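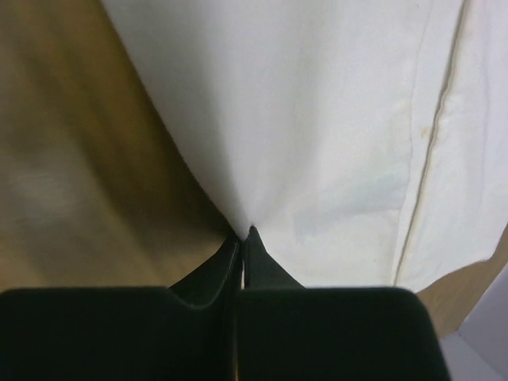 Ticket 222 – Gripper comparison, Stadthorpe laboratory
Category: End effectors, fabric handling
Status: Open, pending supplier response
Month: September

Summary
The Drunard two-finger gripper loses thin cloth during the lift when set to the default force profile. The Mackay gripper, tested on the same arm and controller, does not show the fault.

Log
09:10 – Default profile loaded on the Drunard unit. Cloth pinched at a single point and lifted. Of 56 attempts, 7 ended in a dropped cloth.
10:35 – Fingertips cleaned and the home position reset. No change in the result.
11:20 – Wrist camera checked. The fingertips and the pinch point remain in view at closing, and the camera has been ruled out as a cause.
13:45 – Mackay unit fitted. The same number of attempts was completed without a drop. Closing time was longer by up to 2 seconds.
15:30 – Drunard unit refitted with controller firmware from Trillura. The controller reports "grip complete" before the motor current has settled.

Assessment
The fault appears to lie in the grip signal and the timing of the lift command. Wear on the fingertips has not been fully excluded.

Interim measure
Operators are to add a short delay between grip and lift when using the Drunard unit. The Mackay unit remains available for scheduled work – please reserve it through the equipment desk.

Next action
Controller logs have been sent to Trillura. The comparison will be repeated when revised firmware is received.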